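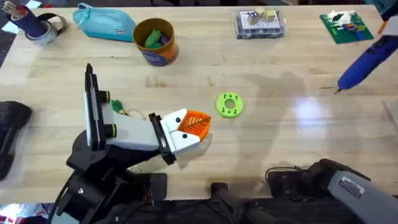 Leaf sorting demos: how much variety before you start training?
Posted in: Teleop and Data Gathering

kettle_leanne
19 March 2024

Hi all, longtime reader and only an occasional poster, so please be gentle with me. I'm putting together a set of teleoperated demos on a two-arm table and I've talked myself in circles over how messy the table should be. The task is as plain as they come. One arm picks up the orange leaf and sets it down on a clear patch of table, and later on I'd like the other arm to join in and do something with the green ring.

I have 150 demos so far, all with the pencil case and the cups and the tape and so on sitting along the back. I never planned it that way, it's a table I work at and things live there. The trouble is that a friend at Flirkham looked at a few episodes and told me I should clear everything off and start over, get the grasp solid on bare wood first, and bring the clutter back in little by little. That's two weeks of evenings down the drain if he's right, and I would rather hear it from more than one person before I cry about it.

For what it's worth, I trained a quick policy on the first batch in January and it grabbed the leaf fine when the leaf was pointing right, and went a bit lost when I turned it around.

mthembu_v

Please don't throw them away! I did the bare table thing a couple of years back and regretted it for a long time. The policy was lovely until I set a coffee mug down, and then it went for the mug. Everything I'd collected said "the thing that isn't wood is the thing you want," and it learned that very well indeed. Clutter from day one has been my rule ever since.

What I would do is look at your last paragraph again, because I think the answer is sitting in it. How many of the 150 have the leaf pointing some other way?

kettle_leanne

Oh dear. I went back through them just now with a cup of tea and it's 13. I really thought I'd been mixing it up more than that. I suppose I put the leaf down with the same hand every time and it lands the way it lands.

Rorkach

I'm going to side with the friend at Flirkham, at least partway, and I hope that doesn't start a quarrel. Vusumuzi's mug story is a fair one, but it's a story about stopping at the bare table, and the advice was to begin there. With a small set you want the grasp to be the only thing the model has to puzzle out. A leaf is thin and it has that molded vein pattern, and the fingers have to come at it nicely. If half of what the network sees is cups and pencils, you're paying for all that with demos you don't have.

Also, and this one's more serious to my mind, is your clutter changing between episodes? Clutter that never moves is part of the furniture. The model can use the pencil cup as a landmark and you'd never know until the day somebody tidies up.

mthembu_v

No quarrel at all, and I agree with every word about landmarks. I only disagree about the order. Two demos with the pencil case in a new spot are worth more to me than ten on a clean table.

kettle_leanne

It changes when I need a pencil, so... not enough. I see where this is going.

jacobus_m

Hello Leanne, and welcome out of lurking. I help run collection at Zurnorthorpe and we've had this same argument over lunch more times than I can count, so let me tell you what we settled on, for whatever it's worth to you.

We write a little card before each session. It says where the leaf (or the peg, or whatever it is that month) goes and which way it points, and which two things on the table get moved. The operator sets up from the card and doesn't get to choose. People are dreadful at being random — I'm as bad as anyone — and the card takes it out of our hands. We change cards every 10 episodes. It slows you down a little at first, and then it gets to be soothing, like setting the table for dinner.

One more small thing. Watch the overhead light. If you have a bright patch of glare on the wood, put the leaf in it sometimes, on purpose. We avoided ours for a whole set without meaning to, and the policy acted as if that part of the table was a hole.

shireen_a

Seconding the glare. I'd also say keep the fumbled grasps, the ones where you miss and come back around, as long as you finish the job. I used to delete mine out of pride. Tag them so you can leave them out later if you change your mind.

Rorkach

I'd cap those, though. A few recoveries are good, but a whole lot of them and you've taught it to dither.

kettle_leanne

You are all so kind, thank you. Here's my plan, shout if it's silly. I keep everything I have, I write cards the way Jacobus does, and the next batch is all leaf directions other than right, with the back row shuffled every time the card changes. I'll do one small bare table batch too, and train with it and without it, so Rorkach and Vusumuzi can both have a look.

Does anyone bother varying where the second arm is parked while the first one works? Mine goes back to pretty much the same place.

xolani_mk

Yes, vary it. Ask me about my Le Roux set sometime.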